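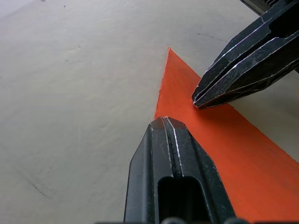

Gripper loses the piece on lift after 10 minutes, no fault raised

daddale_dan
OK I'm losing my mind a little. We sort flat cut sheet pieces with a two-finger gripper, and since Monday it loses them on the lift. Arm goes down, fingers close, arm goes up, piece stays on the table. And the controller says GRIP OK!! It then goes through the whole place move with nothing in hand and starts over. It did that for 10 minutes while I was at lunch. Force is set at 60 percent, same as always. Anybody?

prorer
Your fingertips are worn. Flat stuff is the worst for that, there's hardly any edge to grab. Swap the tips and go home early.

daddale_dan
Swapped them yesterday, forgot to say. Same thing.

Rosine Poulain
Did you redo the zero after swapping? Ours (a Drummond cell, older than yours I bet) kept the old closed position, so it figured fully shut meant holding a thin part. With sheet that thin the difference is tiny and your window is probably too wide.

prorer
Zero has nothing to do with it if it started before the swap. Crank the force to 80.

Rosine Poulain
Please don't. I did that in September and bent a finger, 600 dollars and a very quiet drive home. Besides, more force won't fix a controller that can't tell it missed.

aven_tech2
Kind of with both of you. Those are 2 problems: why it slips, and why it doesn't notice. I'd fix the second one first, and keep hands out of there when you're watching it. A cell that thinks it has a part will make the full swing.

daddale_dan
Yeah, guard's shut, I learned that one already. Rezeroed and tightened the window. Now it faults on every miss, so that's something, but it still misses maybe one pick in six. Checking table height next.

prorer
80 percent. Just saying.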